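Uklow sets aside money for robot parts handling

Uklow, the car trim supplier, has put robot handling into its equipment plan for the coming year, starting with the job of moving black plastic parts between bins and racks. The plan covers one arm with a jointed hand, spare fingers and 68 new bins.

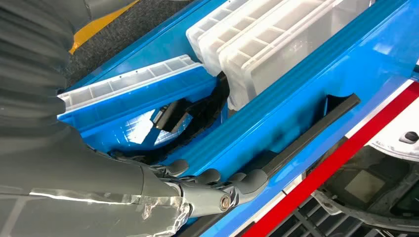 The firm compared offers from Cemska and Texier before settling on a lease -- buying outright would have used up most of the November budget. A decision on a second arm has been put off until the first has run for 200 hours.

Wear on the hand is the cost the planners are least sure of. Moulded panels with ribs and cut-outs give the fingers edges to press against, and Uklow has allowed for one replacement set every 800 hours.

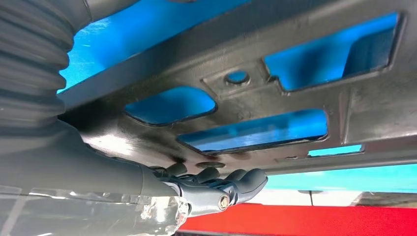

Racks and floor space

The existing blue racks on castors will stay. Adex quoted for fixed shelving, but the firm prefers units it can wheel about. White trays and blue crates will also be kept, with labels added to 129 storage positions. 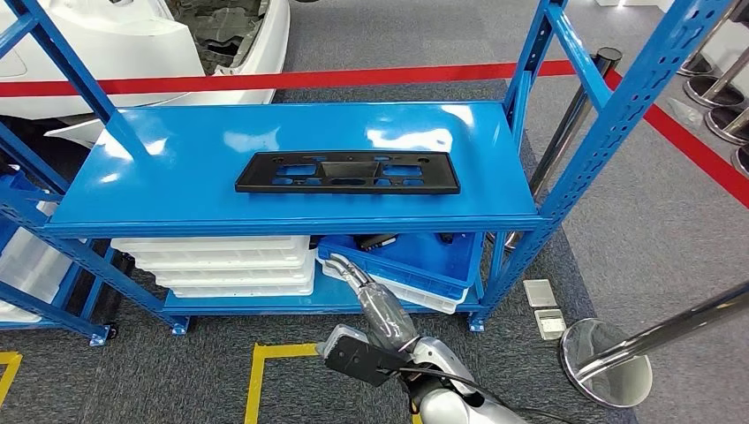
Next steps

Floor marking and power points come first. Orders for the bins go out once the lease is signed.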